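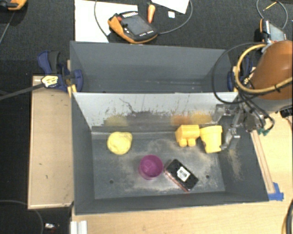
4 min read

Home Media, Week 9: Getting Sound Out of the TV and Into the Room

Okay, so last week we got everybody streaming, and the first thing I heard at the break was that the picture is great and the voices are mush. I had the same trouble at home for years. TVs are thin now, and the speakers mostly point down or at the wall.

Start with the free stuff. Go into the sound menu and look for a setting called speech, dialogue or clear voice. Then turn off anything with "surround" in the name if you're only using the built-in speakers. Try it on the news first - talking heads are the best test there is!

If that doesn't do it, you're looking at a soundbar. You have three ways to hook one up:

HDMI ARC. One cable, and your TV remote usually handles the volume too. Look for the letters ARC or eARC printed next to the port. You may have to switch on HDMI control in the menu (every brand has its own name for it, sorry).

Optical. Older and perfectly fine for most of us. Pull the little plastic caps off the cable ends before you plug it in. I have forgotten this in front of a class.

Bluetooth. Handy, but lips and words can drift apart. Look for an audio delay or lip sync setting and nudge it a bit at a time.

Jong-dae Hyun asked about wall mounting. Fine by me, just don't block the TV's remote sensor. Mine sits on the stand, and I had to raise the TV a little because the bar was in the way.

Malachy Mac Giolla wanted to know about watts. I wouldn't shop by that number. A box that says 1000 watts may be quoting a split-second peak, and a smaller one can sound much nicer in a living room. Go listen if you can. The Millton store will let you bring your own movie.

For next time: write down the ports on the back of your TV, or take a picture with your phone. Bring the remote as well - we're doing universal remotes, and I want to get through all the setup codes before we stop for July.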